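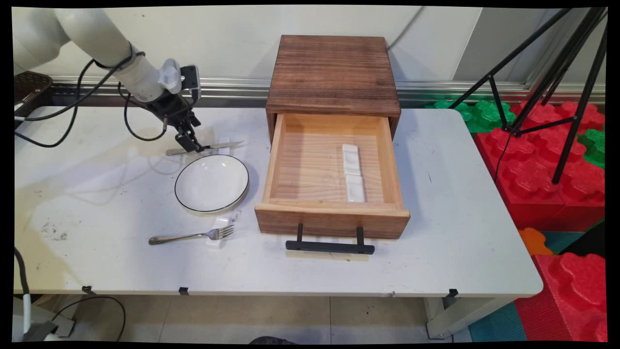
Grelum diner to reopen in March after kitchen repairs

The Stova Diner on Kassab Street will reopen in March, ending a closure that began when a water line failed under the kitchen floor.

The diner opened in 1945 and has kept the same corner lot ever since. It will have 106 seats when it returns, including a row of booths along the street side and a counter near the register. The old floor drains have been replaced and the grill line has been moved closer to the back door.

Itico, the contractor on the job, finished the plumbing last month. The electrical work still needs a final sign-off from the city, and the health inspection is set for a Tuesday, with the date to be confirmed.

Breakfast will be served all day, as before. The dinner menu will be shorter - 10 main dishes, plus a daily soup - and the Friday fish plate is staying. Prices will go up on most items, though the owners have not released the new menu.

The diner plans to hire up to 40 people for kitchen, counter and table service. Former employees can apply first. Applications are available at the Grelum public library and at the side entrance on weekday mornings.

Parking behind the building remains closed while the lot is repaved. Drivers can use the city lot across Kassab Street, which is free after 6 p.m. Gift cards bought before the closure will still be accepted.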